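Farkix, and what I've had on repeat

21 February 2002

Hello again from the spare room, where the heater has two settings (off and desert) and the stereo has been running pretty much non-stop since I got back from the coast. I promised a proper write-up of the new Farkix record last time and then filled the whole newsletter with my complaints about concert parking, so let's get to it.

The album is called Jotgate and it's their second, and if you only know them from the debut you're in for a bit of a jolt. That first one was all elbows. Every song came in loud, stayed loud and left by the window. I loved it, but I could only manage half at a sitting before I needed a cup of tea. Jotgate has room in it. You can hear the bass! Fengying Yin's voice used to be buried somewhere behind the cymbals, and now she's right up in your ear, slightly hoarse, sounding like she's telling you something over the back fence.

The opener, Deng, is the one you'll have caught on community radio if you stay up late enough. It's built on a two-note organ figure that goes on for what feels like a week before the drums turn up, and when they do it's such a relief that I laughed out loud on the bus. Track three is my favourite though. It starts as a waltz, gets bored of being a waltz, and ends with Cuiping Jia sawing away at a viola over a guitar line that's nearly country. I've played it to four different people and had four different reactions, one of which was "is your stereo broken?"

It does sag in the middle. There's a pair of slow numbers back to back that could have been separated, and the second has a spoken bit I skip every time (sorry). The colour comes back with the last stretch, and the closing track is a beauty, just piano and voice and a bit of tape hiss, over before you've settled into it.

I saw them launch it at the Goltik, which holds 200 and had every one of them in, plus whoever was leaning through the side door. They played the whole thing in order and then went straight back to the old stuff for the encore, and the old stuff sounded better for it, a bit less frantic. Cuiping swapped between viola and keyboards all night and broke a string during the waltz that isn't a waltz. She carried on with three. The mix was muddy for the first couple of songs, then somebody found the right knob.

For the vinyl people: there's a first pressing of 401 on the heavy stuff, with a fold-out lyric sheet that I'd recommend if you've been singing the wrong words to Deng like I have. It's "harbour light", not "Arbor Day". The CD has the same running order and no extras. My copy of the LP is number 154 and has already got a thumbprint on side two that won't shift.

Also in the pile at the moment: a demo tape from my cousin's neighbour that's far better than it has any right to be, a secondhand box of brass band singles that I paid too much for, and the usual stack of things I said I'd return. If you've lent me something since last July, it's probably in there, and you're welcome to come and dig.

Next time I'll get to the letters, including the very long one about drum machines. Keep them coming, and keep them shorter than that if you can.
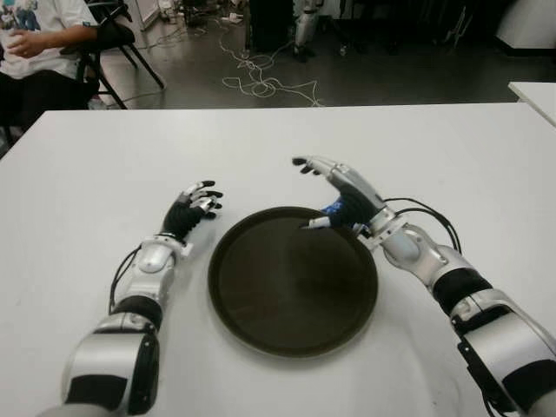
A round tray on a white table, both times. 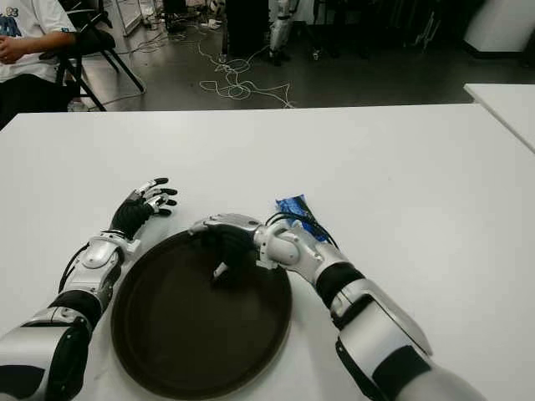 Should I start with the first Farkix record or go straight to Jotgate?

Start with Jotgate. The songs are easier to get hold of and you'll know by the end of track three whether you like the band. Go back to the debut afterwards and play it loud, one side at a time.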